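I finally got to the storage unit in June. We had been paying for it for five years, and Ravindran Rai at the Rolport office told me the rent was going up again, so I decided to clear it out and be done with it.

Most of what was in there came from my mother's house. She kept household things long after they stopped being useful, and when we packed up her place we were in a hurry and threw everything together. The cleaning supplies went in with the toys, and the toys went in with the kitchen stuff. I found a box marked "bathroom" that was full of extension cords.

I gave up on sorting by room. I started taking things one at a time and asking if anyone in the family would use it this year. If the answer was no, it went on the donation pile. 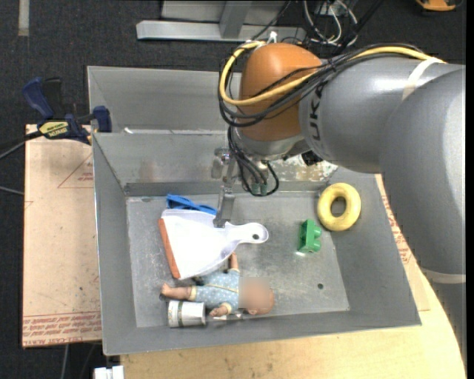 Dustpans are a good example of how this goes. Everyone needs one, so everyone buys one, and then people move in together or inherit a house and end up with extras. I kept two, one for the kitchen and one for the garage, and gave the others away. A plain plastic one with a hole in the handle is fine. Hang it on a nail and you'll know where it is.

Dolls took longer. My daughter is in college and said she didn't care, but I asked her twice anyway. Doll clothes can be washed by hand in the sink with a little dish soap and dried flat on a towel. The thrift store near us won't take them dirty, so check first.

My neighbor Arif Bepari lent me his van and we made two trips. The total for the last month of rent plus the dump fee was $123. I still have a box of photos to go through, and the extension cords are in the hall closet for now.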